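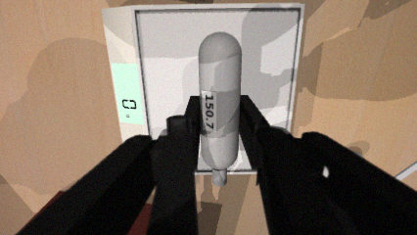 Otemis weighing bench: the gallery

The capsule is in the gripper over the scale, with its label reading 150.7 and the display still showing 0 g. It's a simulated view, and I'm very fond of the shadows in it - they fall right across the weighing platform and over the wood.

About the kit

Otemis is a practice bench for robot arms that you run entirely on your own computer. Reshma Botha and Martim Esteves put it together at Andcombe, and I've had it running for 3 weeks now. The job sounds simple: pick up a part, set it on the scale, read the weight. I got hooked straight away!

The download comes with 40 ready-made weighing tasks and 2 gripper models. You can change the lighting, the grain of the table and how much speckle the camera adds (I leave a bit in, it makes my vision code work harder). A full run of 345 attempts goes through overnight on my rather tired desktop.

The grip settings took me a few evenings to learn, and the manual is thin on that part. Athina Pappas has written a friendly set of notes on finger spacing, which are in the download folder under "extras". Martim tells me a second set of tasks is due in March, with smaller parts and a narrower scale. I'll add more pictures to the gallery once I've tried them.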